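Kitchen clear-out gallery – the small stuff and the stove corner

Posted by Dorota Nowakowski

Finally getting these up. Sorry for the wait, September got away from me. Afia Ametepe has been asking for the kitchen pages since we moved from Gerkville to Toltuvdale and I kept saying tomorrow. Afia, it is tomorrow.

Quick background for anyone new. We had 18 boxes marked KITCHEN and a kitchen that would take maybe half of it. Different shape of room, fewer drawers, one decent run of counter. So everything got handled, one thing at a time, and either found a spot or went in the Sowah box (the thrift store on the corner by the bus stop, they take kitchen things before 2 in the afternoon, after that you have to go round the back and ring).

Rules we started with:
Used in the last month – stays.
Used at holidays – top shelf.
Can't remember buying it – Sowah.
Broken or bent – trash, no arguing.

We broke all of them by lunch but it helped to have them written on the fridge.

Spoons and other single things

The odd ones took longest. Plates are easy, you have a stack and you keep the stack. It's the one-offs. Clear plastic spoons, takeout chopsticks, the lid with no pot, a whisk from my aunt that I will not be giving up so don't ask. I wanted one drawer for all of it and Afia wanted two jars on the counter. We did the drawer.
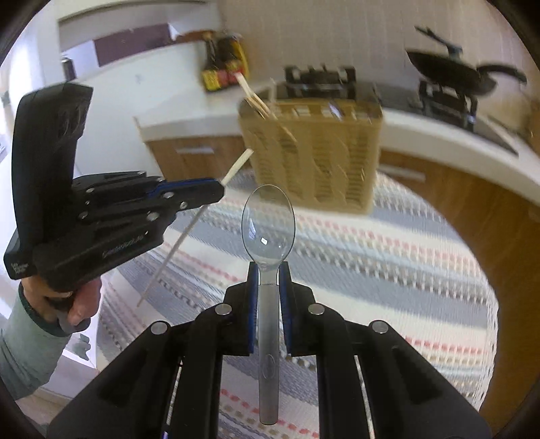 Plastic spoons with long handles I keep, the short ones go. Long handle gets to the bottom of a tall glass of iced coffee and doesn't fall into the yogurt tub. Short ones are just for parties and we don't have parties. Hand wash only for us, the last lot came out of the dishwasher at my old place the shape of bananas.

For the drawer I used the Grarel dividers, the set with the sliding bits. They're fine. A bit rattly when you shut it fast. Measure the inside of the drawer and not the front, I did the front the first time and had to take the whole set back. Afia was very polite about it.

Order in the drawer now, front to back: every day forks and spoons, then chopsticks, then the plastic things, then a slot at the back for rubber bands and the corn holders. Peeler goes whereever. I have given up on the peeler.

Chopsticks

More of these than I thought. Pairs first, then a pile of singles, then you stare at the singles for a while and find two that are nearly the same length and call it a pair. Painted ones for guests. Plain wood for cooking, mostly for noodles and for turning things in the wok, and those live near the stove and not in the drawer. A rough one gets a few strokes of fine sandpaper and a wipe of oil. Split ones go out to the garden to hold up the peas.

The stove corner

My favorite part of the new place. The counter goes round the corner so there's somewhere to put things down while you're cooking, which I never had in Gerkville (I had the top of the washing machine). Sauces to the left, wok on the right, range hood right over the cooktop. The only thing I'd change is one more outlet.

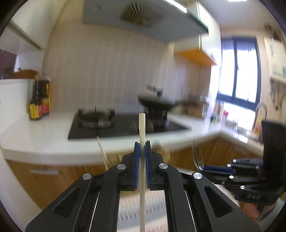

Stove corner – one long wooden chopstick, wok on the right burner, the two sauce bottles down the far end and the paper fan up on the hood.

The fan stays. Afia voted to move it to the hallway and lost.

Still to do in this corner: a rail or rack for lids, a small shelf for salt and the things I grab every five minutes, and something better for degreasing the hood. If anyone has a cleaner that doesnt leave a haze let me know, I've been using dish soap and hot water and going over it 2 times.

Where it all went

10 boxes unpacked and flattened so far. The rest are in the hallway and I walk sideways. Two full loads to Sowah and a bag of baking tins to the neighbor in 441, who actually bakes.

Next page will be the pantry, once I've found the labels. They're in one of the hallway boxes. Jars are washed and waiting.

Comments are open, lid rack ideas especially. Afia says to add that she was right about the dividers, so – she was right about the dividers.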